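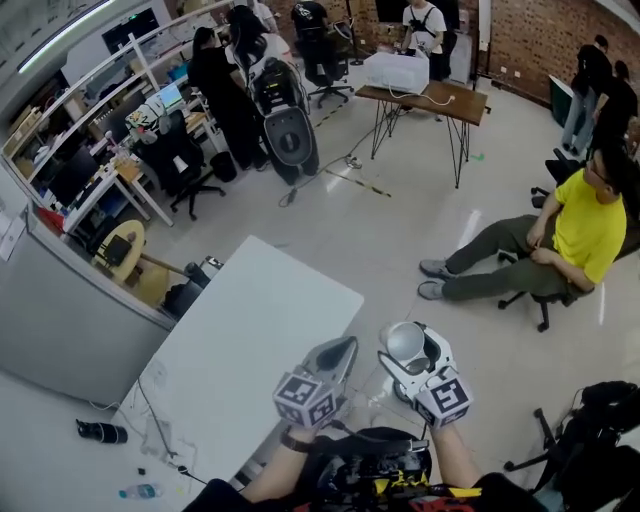 El taller compartido de la calle Merport ha aprobado por fin su reglamento de mobiliario, un texto de 20 artículos que dedica cuatro a las mesas y once a las sillas. La proporción sorprende menos después de pasar allí una mañana. Mesas hay de sobra, desde la blanca y larga hasta la de madera con patas de horquilla negras, y sobre ellas no discute casi ninguno de los inquilinos. La silla de oficina con ruedas es otra cosa: quien consigue una se echa hacia atrás, estira las piernas y da por terminada la negociación, como el señor de la camiseta amarilla. Las botellas de agua, entretanto, viven en el suelo, costumbre que el artículo 14 califica de «tolerada, de momento».

La norma entró en vigor el 6 de octubre de 2024 y la firma Reinhold Wegener, responsable de la nave, que llevaba desde enero recogiendo quejas en una libreta. La primera, según él mismo lee en voz alta con cierto placer, pedía «una silla que no se vaya sola hacia la pared». La segunda pedía exactamente esa silla.

El nuevo sistema es sencillo sobre el papel. Ninguna silla se reserva con una chaqueta. Las bolsas colgadas del respaldo cuentan como reserva durante 20 minutos y después cuentan como bolsas. Quien mueva una mesa debe devolverla a su sitio al acabar la jornada, y quien no recuerde cuál era su sitio tendrá que preguntar, lo que en opinión de Wegener bastará para que las mesas se queden quietas. 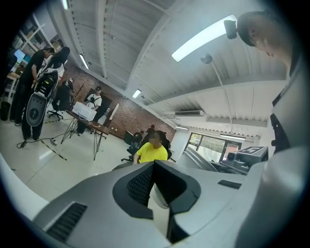 Tampoco se libra la iluminación. El artículo 17 prohíbe encender solo la mitad de los fluorescentes «por ambiente», fórmula que alude a un episodio del invierno pasado del que los afectados prefieren no hablar. El aire acondicionado queda en manos de un turno rotatorio, y cada turno podrá fijar la temperatura una sola vez. El ladrillo visto, único elemento del local que gusta a todo el mundo, no se puede taladrar.

La asociación de inquilinos ha reservado además 1.000 euros para renovar asientos. Sobre la mesa hay dos presupuestos: el de Thiele, que ofrece sillas sin ruedas y por lo tanto sin futuro, y el de Florkero, que asciende a 2.063 euros e incluye reposabrazos. Ha-rang Ma, que alquila puesto desde la apertura, defiende una tercera vía - comprar ruedas nuevas para las sillas viejas - y ha calculado que sobraría dinero para una estantería.

«Llevamos meses hablando de respaldos», comenta Ma. «Yo venía a trabajar de pie y me he aprendido el catálogo entero».

La votación está abierta a todos los inquilinos con la cuota al día. Se puede participar en la hoja colgada junto a la entrada, con bolígrafo propio; el del taller desapareció durante el debate del artículo 9, relativo al material común.

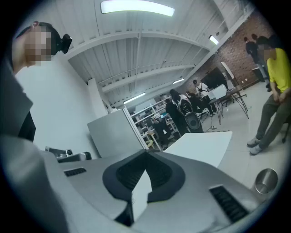 El techo ondulado blanco del taller, con las lámparas encendidas.

Las propuestas de modificación se entregan por escrito a Wegener. Las que traten de cojines irán a un anexo aparte.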